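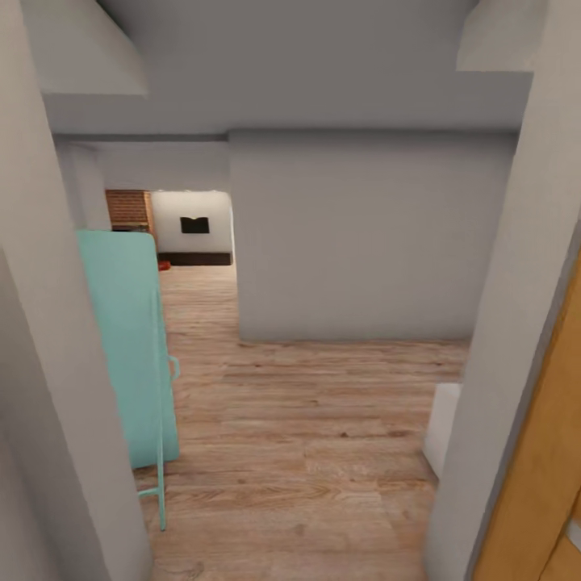
No. 77

The council passed it! I was up in the gallery until nearly eleven with a dead phone and a granola bar, and I'd do it again tomorrow. Brorkport now has a rental registry, and if you've ever tried to find out who owns the building you live in, you know why I came home grinning.

Quick catch-up for anyone new. Every landlord in town with three or more units will have to list them with the city, along with a working phone number and the name of a person who can approve a repair. The city housing office thinks that covers 1,582 apartments, mostly in Rirkstead and the blocks behind the old Pelletier mill. The fee is small, the list is public, and the first filings are due in August.

I went in expecting a fight over the fee (there was one, it lasted an hour) but the part that got me was the testimony. Kanini Odera talked about calling four different management companies over one broken boiler. She had the whole call log with her and read it out loud, times and all. You could hear people shifting in their seats. Laurier Vachon, who rents out the two triple-deckers on his own street, spoke right after her and said he'd happily put his number on a list, as his tenants already have it and use it at dinnertime.

Dwight Sutherland voted no, and I want to be fair to him. He's worried the housing office can't keep up with the paperwork, and it has 263 open complaints sitting there right now. That's a real problem! I'd love to see him push for another inspector in the next budget, and I'll be the first one clapping if he does.

The amendment from Kirsten Charbonneau got through too, so any change of owner has to be reported within a month. This was the piece I cared about most. When the Cliltance buildings were sold, people were mailing rent checks to an office that had already closed, and it took Liette Zacharias most of a winter to get hers straightened out.

The petition finished with 488 signatures, by the way. Thank you, thank you, thank you, especially to everyone who stood outside the library in that wind.

Next up is the question of what happens when a landlord just doesn't file. The draft rules are vague on penalties, and the housing office is taking written comments at the front desk until four in the afternoon on weekdays. I'm working on mine now and will post it when it's done.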